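4.2 Comparison of grippers on the motherboard task

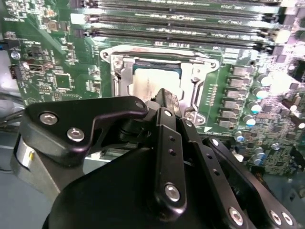

Figure 3. Wrist camera view with the linkage gripper near the processor socket.

The second set of trials compared two grippers on the same arm and with the same controller. The first was the Curkton parallel gripper, whose jaws slide on a straight rail. The second was the Berchtold linkage gripper, whose fingers are carried on hinged links and move through a shallow arc as they close. Both were fitted with the wrist camera described in Section 3 and both were driven by the Pamance controller, with no change to the software other than the finger model.

We chose three steps from the full disassembly sequence: lifting the load lever beside the processor, swinging back the retention frame, and lifting out the processor. The memory slots were left unfilled throughout, as memory removal was covered in Section 4.1. Each gripper made 48 attempts at each step. The board stayed in its case, which was placed by hand at a slightly different angle after every 12 attempts. An attempt was stopped if the force at the wrist went above the limit set in Section 3.4, or if the planner could not find a path to the target.

The load lever caused the most trouble for both grippers. It is a thin piece of metal hooked under a tab, and it must be pushed outwards a little before it can rise. The parallel gripper reached it from above without difficulty when the case was square to the arm. When the case was turned, the wide jaw carriers came close to the chokes on the power side of the board and the planner often gave up. The linkage gripper is narrower at the tip and could be brought in at a steeper tilt. Its weakness was the arc of the fingers. As they closed, the tips also moved forwards, and unless the arm backed off at the same time they pressed on the board. We added a correction to the controller that moves the wrist back as the fingers close. All the results given here for the linkage gripper were taken with this correction switched on.

For the retention frame there was little to separate the two. Once the lever was up, either gripper could hook one fingertip under the edge of the frame and turn it back. Most of the failed attempts came from a poor estimate of the frame's height, and the cause was the camera. Bare metal gives strong highlights under the bench lamp, and the depth estimate jumps when a highlight crosses the edge being tracked. Glare also washed out parts of the board itself at some angles. Lowering the exposure helped with the metal parts but made the dark slots and connectors harder to find – we settled on taking two exposures at each viewpoint and joining them. This added 80 milliseconds to each cycle, which did not affect the motion.

Lifting the processor favoured the parallel gripper. Its jaws meet the two sides of the part at the same height, so the processor came up level. The linkage gripper tended to raise one side first. We tried softer fingertip pads from Clatberg, and these reduced the tilt but did not remove it. The pads were used only in a short side test and are not counted in the main results.

One further difference concerns what the camera can see. With the linkage gripper, the fingers and their links take up much of the lower part of the view, and the tip can cover part of the processor during the final approach. The tracker then has to rely on whatever is still in sight, mainly the lever, the corners of the retention frame and the row of memory slots. The slots proved a steady reference and we gave them extra weight in the pose estimate. The parallel gripper hides less of the board, although its jaws still cover the target in the last few millimetres.

Changing from one gripper to the other took around 12 minutes, including the hand–eye calibration. We repeated the calibration after every change, even where the mount had been put back with the same screws. In early tests carried out in July we had skipped this step, and those runs have been left out.

The effect of approach angle on the lever step is taken up in Section 4.3.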